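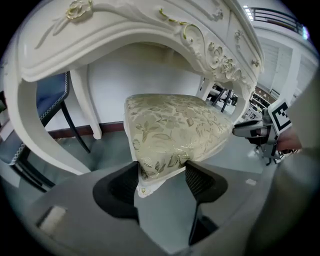
手持ちグリッパーの整備基準を公開、家具大手ホメニア　効果の裏付けは乏しく

2026年4月6日

家具販売のホメニア（Homenia）は、ロボットの学習用データを集める手持ちグリッパーについて、店舗での調整と点検の手順をまとめた文書を公開した。機材を供給するクロルナイン（Clornine）と共同で作成したもので、左右一組の器具を「一つのセル」とみなし、日々の整備を店舗側に任せる内容になっている。両社は「専門の技術者がいなくても安定した品質を保てる」と説明するが、その根拠として示された数字には疑問も残る。

グリッパーは人が片手に一つずつ持って使う。指先の間で物を挟み、その動きを本体側のカメラで記録する仕組みだ。データは、家具の配置換えを自動化するホメニアの計画「プラモラ（Pramora）」に使われる。ロボット本体はまだ売り場に入っておらず、導入時期も公表されていない。

文書が最も多くのページを割いたのは指先のパッドだ。布張りの座面や塗装した脚を繰り返し挟むとパッドの表面が傷み、滑りやすくなるという。基準では200回の把持ごとに表面を確認し、めくれや硬化があれば左右の指を同時に交換する。片方だけの交換は認めない。

もっとも、200回という区切りがどこから出てきたのかは書かれていない。つるりとした塗装面と、織り柄の入った厚手の生地とでは、傷み方が同じとは考えにくい。対象物ごとの目安を設けなかった理由を本紙が尋ねたところ、ホメニアは「現場の覚えやすさを優先した」と回答した。
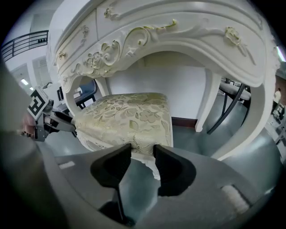 化粧台の下に置かれたスツールを、左右の手持ちグリッパーで挟む

次に手間がかかるのが位置合わせだ。グリッパーに付く白黒の格子状マーカーは、左右の器具の位置関係を割り出すために使われる。作業を始める前に両方のマーカーを乾いた布で拭き、浮きや傾きがないかを見たうえで、指を全開と全閉の位置で止めて開き幅を登録する。器具を落とした場合は、外観に異常がなくても登録をやり直す。

化粧台の下のような奥まった場所では、脚や幕板がマーカーを遮ることがある。文書はこの点にも触れているが、対策は「遮られにくい持ち方を選ぶ」の一文にとどまる。どの角度なら許容できるのか、途切れた記録を使うのか捨てるのか、店舗の担当者が判断できる基準は見当たらない。

両社は昨年11月から試験を続け、新しい手順のもとで1,053件の記録を集めた。このうち位置ずれを理由に除外したのは29件だったとし、「整備の効果が表れた」としている。ただ、手順を導入する前の除外件数は開示していない。比べる相手がなければ、29件が少ないのかどうかも分からない。除外の判定をしたのがクロルナイン自身だという点も気になるところだ。

整備にかかる時間の扱いも甘い。始業時の点検は約302秒で終わるとされるが、ここにパッドの交換と再登録は含まれていない。交換が接客の忙しい時間帯に重なったとき、誰が作業を引き受けるのかは店舗ごとの裁量となる。人件費の見通しについて、ホメニアは「試算中」と述べるにとどめた。

競合のウンベイ（Wumbei）も同種の器具を試しているが、整備は店舗に任せず、器具を定期的に回収して自社の工房でまとめて行っている。同社は取材に対し、売り場での調整は「担当者によるばらつきが避けられない」とした。輸送中は器具が使えず、予備を多く抱える必要があるため、こちらの方式が安く済むとも言い切れない。

ホメニアは今後、交換したパッドを保管し、傷み方を記録する欄を点検表に加える予定だという。対象物の種類を書き込む欄を設けるかどうかは決まっていない。手順の改訂版を出す時期についても、両社は明らかにしなかった。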